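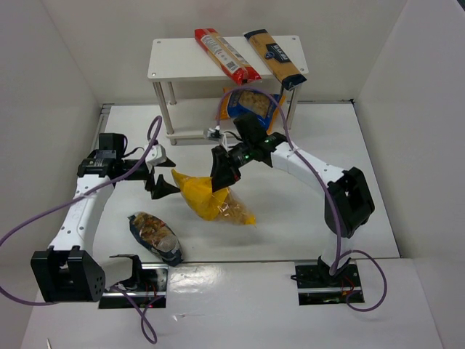

*Pantry job, right gripper down on the yellow pasta bag.*

A few of you wrote in after the drawer-liner page asking how I get two arms to put groceries away without squashing everything, so I've pulled my notes together (some of these go back to last November, when I was truly terrible at it). I teach by remote control most of the time and by hand now and then, meaning I get hold of the arm and walk it through the move myself. These tips work for both!

**Do a dry run with your own hands.** Before you touch the controls, put the groceries away yourself, slowly, using only a thumb and one finger on each hand. You'll feel silly. You'll also find out which packages need two hands and which ones don't, and that's most of your plan right there.

**Decide on the order and stick with it.** My first batch was all over the place. Sometimes I did the top board first, sometimes the bottom, and the arms learned to dither. Now I write the order on masking tape and stick it next to my chair: long packages up top, short bags below. If I mess up the order, I throw that run out, even when the rest of it was gorgeous.

**Keep the second hand useful.** Don't leave it floating over the work while the first one does everything. Open it, bring it close, and have it waiting about where you'll want it.

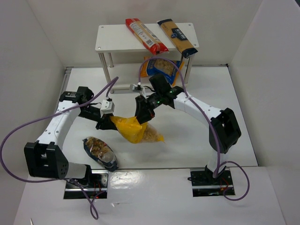
Soft bags are where I've wasted the most evenings, and my best advice is to slow down at the moment both hands are on the plastic. The fill slides around, one end sags, and if you pull the two arms even a little bit apart you're stretching the bag. With the yellow one I take the upper left corner in the left gripper and bring the right one down on the upper middle edge, and then I move both arms as if they were glued together. Pinch wrinkled plastic if you can find it, because a tight, shiny bulge just squirts out from between the fingers. Count to 4 in your head before you move off. It feels like forever, but it makes the grab so much easier to pick out when you play the run back.

**Let long packages hang over a little.** Spaghetti laid at a slant with one end past the shelf edge gives you something to grab next time. Lined up perfectly flush looks nicer and is a pain to pick up again.

**Show your mistakes, within reason.** If a bag slips, don't stop the recording in a huff. Set it down, back off, go in again calmly. Orestis Margaritis, who got me into all this, saves his recoveries in a separate folder, and I've copied him. I have 23 good ones now.

**Quit while you're fresh.** My limit is 13 runs, then tea. After that my hands get jerky and every jerk goes straight into the lesson. My log says 2,503 runs so far, and I can pick out the Friday night ones just from how wobbly they look.

Next time: jars, lids, and why I've gone off round things altogether.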